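I read pulp in the bath, on the bus and (sorry, Mom) at dinner, so when the Brophy omnibus landed I cleared my evenings. It's six short novels in one fat paperback – 1,595 pages! – all starring the Fedska, a jewel thief who robs only other thieves.
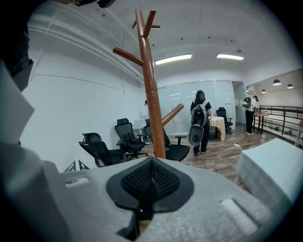

*White walls, wood-plank floor*

My favorite is the fourth, Murder at Plalbridge, with the fog and the runaway ferry. The second one drags a bit in the middle, but stick with it.

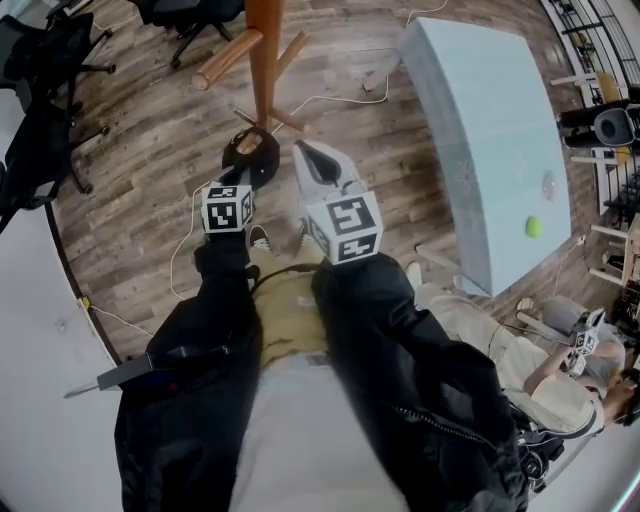 *4 min read*

Sonow did the reprint, and the type is bigger than in their old editions, thank goodness. Paperback or ebook, same price until the end of July. The signed bookplates went to the first 2,048 orders and those are all gone now.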